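Chapter 2
Storing and Diluting Antibodies

Most antibodies reach the laboratory in one of two forms, liquid or freeze-dried. A freeze-dried antibody must be dissolved before use, and the volume of water or buffer to add is printed on the datasheet. Spin the vial briefly first, as powder often collects under the cap.

Once dissolved, the stock should be divided into small portions and frozen. Each portion is thawed once and any left over is kept in the fridge. Repeated freezing and thawing causes the protein to clump, and clumped antibody gives a high background in most assays.

Dilution is written as a ratio. At 1 in 200, one part of stock is made up to 200 parts with buffer. The best dilution differs between methods, so a figure found for blotting should not be carried over to tissue sections.

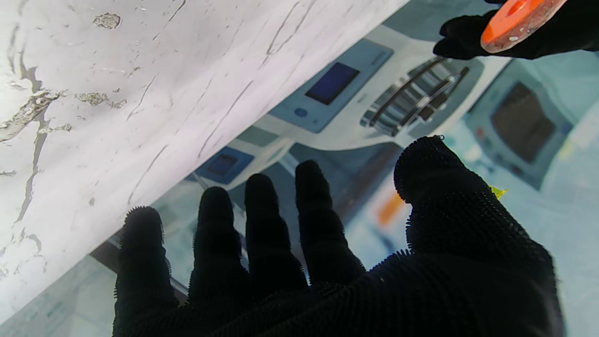 Reinholz argues that portions smaller than 30 microlitres should be avoided, as too much protein is lost to the wall of the tube. Section 2.1 looks at this loss and at the use of carrier proteins to reduce it.

© Gretden Press | Contact | Back to top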